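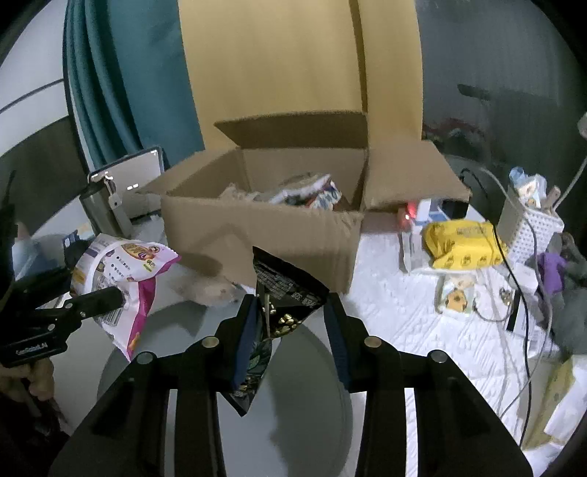 Open day walk-round, packing station demonstration
Endwood site, room 2
Date: 24/09/2022
Checked by: Veronika Kozma
Form 1122, completed before doors and again at the midday break

FLOOR AND ACCESS

1. Route from entrance to station clear — OK
Measured at 80 inches at the narrowest point, by the coat rack. Wide enough for a wheelchair and someone walking next to it.

2. Cables secured — ACTION
Cables by the wall loop down onto the white floor mat and run past the plastic basket. Fine for the operator, who stays on the other side. Not fine once visitors come up to try it. Tape down or move behind the basket.

3. Mats flat, no raised corners — OK

4. Loose items off the floor — ACTION
Small package and the plush toy are on the floor near the carton. If they are part of the packing set they go in the basket until needed.

5. Exit door opens fully — OK
Stiff at the bottom. Same comment as in May.

HAND-HELD GRIPPERS

6. Body and arms free of cracks — OK
Both units looked at, left and right.

7. Screws tight — OK
Gone over with the Győri driver set. One on the right unit took a quarter turn.

8. Finger pads seated, not peeling — OK
Blue pads on the right unit pressed at both ends. No movement.

9. Pinch points explained to visitors — ACTION
The presenter covers this in the talk, but people who arrive late miss it. Repeat it each time a gripper is handed over. Children under 12 hold the grip with an adult's hand on it too.

10. Spare unit charged and put away — N/A
Spare stayed at Sistovora.

PACKING TASK

11. Carton in good condition — REPLACE
Front panel is torn along the top. It will still hold snack bags, but the ragged edge is at hand height for anyone kneeling. Swap it for a new one from stores.

12. Carton flaps held back — ACTION
Flaps are splayed open and get in the way when two people work at once. Fold outward and tape.

13. Snack bags sealed — OK
Any bag that splits during a try-out comes off the floor and goes in the trash. Bags used in the demonstration are not given out to eat. Two parents asked about this at the last open day, so a sign is needed.

14. Allergen notice displayed — NOT DONE
Printed, still in the office. Put up before the afternoon group.

ELECTRICAL AND DISPLAY

15. Tablet stable — ACTION
Propped upright in front of the curtain. Use the Zultik stand.

16. Drinks kept away from equipment — ACTION
Metal thermos is next to the tablet. Move to the side room.

17. Plugs and adapters tested — OK
Tag 177 is the oldest and is due for retest.

VISITORS

18. Group size — OK
Presenter will hold it to eight at the station. The rest wait behind the line.

19. First aid kit — OK
By the sink. Short of small bandages, reordered.

GENERAL COMMENTS

Item 2 is the one to fix first. Items 11 and 12 can be done together and took around 10 minutes last time. Station may open once 2, 4 and 14 are signed off — the others can wait for the break.

Signed: V. Kozma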